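Clavcombe Household Reuse Service
@ClavcombeReuse

1/ The desk and stationery sorting sessions resume at the Gotivis Centre this Tuesday. Residents who wish to donate small storage items, trays and desk furniture are asked to read this thread before attending.

2/ The service has passed on 2091 items to schools, community groups and households in Clavcombe since it opened. Of these, 301 were desk organisers, letter trays and small sets of drawers. Demand for them remains higher than for any other category.

3/ Donations are accepted at the side entrance on Dissanayake Road from 10 am until 2 pm. The front entrance is reserved for collections. Parking is limited to 20 minutes and the bay nearest the ramp must be kept clear.

4/ We accept: drawer units small enough to stand on a desk, pen pots, letter trays, box files, card index boxes and cutlery trays. Items may be plastic, wood, metal or card. Lids should be brought with the boxes to which they belong.

5/ We are unable to accept filing cabinets, shredders, or any unit fixed to a wall. Residents with larger furniture should contact the Pleltumov depot, which has its own booking line and a separate set of opening times.

6/ Please empty every drawer before you travel. Staples, drawing pins and loose blades are the most frequent cause of minor injury at the sorting tables. Batteries should be handed in separately at the desk.

7/ Plastic units may be washed at home in warm water with a little washing-up liquid. Drawers should be taken out first and left to dry on a towel. Scouring pads scratch clear plastic and should be avoided. Sticky labels may be left in place if they do not lift easily – our staff have a suitable remover.

8/ Units with a cracked drawer front or a missing handle can still be of use and should be declared on arrival. They are placed on the spares shelf, where residents may look for a matching part at no charge. 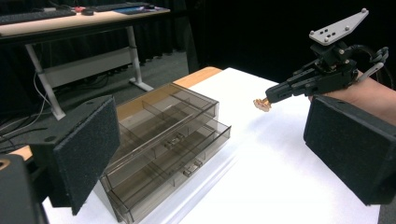 9/ Long, narrow compartments are best kept for pens, rulers and scissors. Smaller items such as clips, erasers and stamps are more easily found in a shallow drawer, with one kind of item to each drawer where space allows. Paper should be stored flat and should not be forced beneath a divider.

10/ Anyone collecting on behalf of a school or group may reserve up to 2 organisers per classroom or office. Requests should quote reference 1665 and state the width of the shelf or desk on which the unit will stand. Reserved items are held until the close of the following session.

11/ Household collections do not need a reservation. Items are set out by size from noon – residents are welcome to slide out the drawers and check them before taking a unit away.

12/ Questions about access or large donations may be sent by direct message. Replies are issued on working days between 9 am and 4 pm. The December timetable will be posted on this account once the room bookings have been confirmed.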